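だいどころの道具には、どうして穴があるの？

こんにちは。わたしはミラン・レーマンスといいます。ベルギーで生まれて、いまは日本で、子どものための料理教室「シケイラ」の先生をしています。日本語は大人になってから習いましたので、すこしかたい文章かもしれません。ゆっくり読んでください。

今日のテーマは、だいどころの道具の「かたち」です。道具のかたちには、たいてい意味があります。まるいもの、ひらたいもの、深いもの、穴があるもの。かたちを見ると、その道具がどんな仕事をするか、だんだんわかるようになります。

まず、穴のある道具から始めましょう。

スパゲッティをゆでたことがありますか。ゆでたあと、おゆをすてなければなりません。でも、なべをそのままかたむけると、めんもいっしょに流れてしまいます。そこで使うのが「水切りボウル」です。ざるの仲間で、小さい穴がたくさんあいています。水は穴を通って下におちます。めんは穴より大きいので、中にのこります。

これは「ふるい」と同じ考えかたです。小さいものは通して、大きいものは通さない。砂場で砂と石をわけるあみも、お茶の葉をこす茶こしも、みんな同じ仕事をしています。穴の大きさだけがちがいます。もし茶こしの穴が水切りボウルくらい大きかったら、お茶の葉がコップの中でおよいでしまいますね。

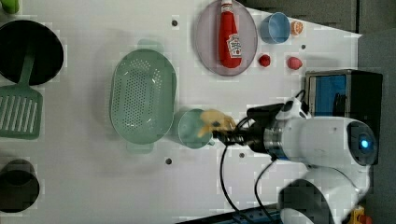 うすいミント色の水切りボウルとカップ。左のほうには、黒いフライパンと緑色のへらがあります。

水切りボウルとカップは、色がよくにています。でも、穴があるかないかで、仕事は反対になります。カップは水をためるための道具で、水切りボウルは水をためないための道具です。もし水切りボウルでジュースを飲もうとしたら、どうなりますか。ふくがびしょびしょになりますので、家でためさないでください。

緑色のへらも見てください。先のひろいところに、ほそ長いすきまがならんでいます。こういうへらは、フライパンから食べものをすくうときに役に立ちます。よぶんな油や汁が、すきまからおちるからです。水切りボウルの穴はまるくて小さい、へらのすきまはほそ長い。かたちはちがいますが、「液体だけを下におとす」という考えは同じです。

つぎは、「とって」の話をしましょう。

とっては、手でもつところです。カップのとっては小さいです。ゆびで軽くもてればよいからです。水切りボウルには、みじかいとってが両がわに、2つついています。どうして2つでしょうか。ゆでた野菜やめんが入ると、とても重くなるからです。両手でもてば、かたむかないで、まっすぐはこべます。

フライパンの長いとってには、べつの理由があります。フライパンは火の上におくので、とても熱くなります。手を火からはなすために、とってを長くするのです。みなさんがフライパンを使うときは、とってをコンロの外にはみ出させないでください。体があたると、ひっくりかえります。とってはコンロの横のほうにむけておきます。わたしの教室では、これがいちばん大切なきまりです。

では、お皿とおわんはどうでしょう。

お皿はひらたくて、おわんやボウルは深いです。ひらたいお皿にスープを入れると、すぐにこぼれます。反対に、深いボウルに大きいさかなを入れると、しっぽがはみ出して、食べにくいです。お皿をよく見ると、ひらたいお皿にも、ふちがすこし高くなっているものがあります。このふちのことを「へり」とか「リム」といいます。ソースが外に出ないように、とめてくれる小さなかべです。

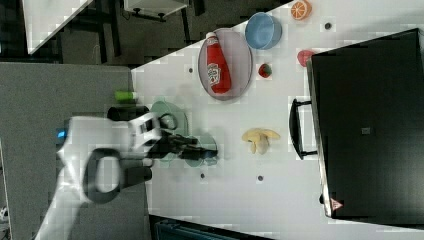
だ円の皿の上にケチャップ。右には水色のボウル、その近くにオレンジといちごのおもちゃ。手前はバナナのおもちゃです。

ケチャップのびんは、赤くて、ふたが白いです。ケチャップはトマトから作りますが、水のようにさらさらしていません。「とろみ」があります。とろみのあるものは、ゆっくり動きます。だからケチャップは、さかさにしても、なかなか出てこないことがあります。すこしふってから出すと、動きやすくなります。ふるときは、ふたがしまっているか、かならずたしかめてください。教室の生徒のサルバドール・ヴィエイラさんは、4月にこれをわすれました。てんじょうを見ると、いまでも赤い点が4つあります。

おもちゃの食べものがあったら、道具えらびのゲームができます。やりかたはかんたんです。

はじめに、おもちゃの食べものと、ほんものの道具をテーブルにならべます。道具は、お皿、ボウル、カップ、水切りボウルなどがよいです。ほうちょうは使いません。

つぎに、ひとりが「おきゃくさん」になって、注文をします。たとえば「あらったいちごをください」といいます。

もうひとりは「コックさん」です。どの道具を、どの順番で使うか考えます。いちごなら、水切りボウルに入れて水であらうまねをして、それから小さいボウルにもります。ほんとうの水は使わなくてもだいじょうぶです。

さいごに、コックさんは、どうしてその道具をえらんだか説明します。「穴があるから」「深いから」のように、みじかくてもよいです。説明できたら、おきゃくさんとコックさんを交代します。

こたえは、ひとつだけではありません。バナナはひらたいお皿におく人もいますし、ボウルに入れる人もいます。バナナはまがっていますから、まるいボウルのふちにそって入れると、ころがりません。これは、アルシデス・ベゼーハさんという11さいの生徒が見つけた方法です。わたしは料理を長く教えていますが、知りませんでした。

ことばのメモ

水切りボウル：穴があいていて、水だけをおとす道具。英語では「コランダー」といいます。
へり：お皿やテーブルなどの、いちばん外がわのところ。
とろみ：水よりもこくて、ゆっくり流れるようす。
だ円：まるをすこしのばしたかたち。

家でさがしてみましょう

あなたの家のだいどころには、穴のある道具がいくつありますか。おろし金、あなあきおたま、むし器、茶こし。見つけたら、紙に絵をかいて、穴がまるいか、ほそ長いか、しかくいかも書いてください。棚の高いところにあるものは、家の人にとってもらいましょう。

つぎの回は「ふたのひみつ」です。なべのふたに小さい穴があるのはどうしてか、考えておいてください。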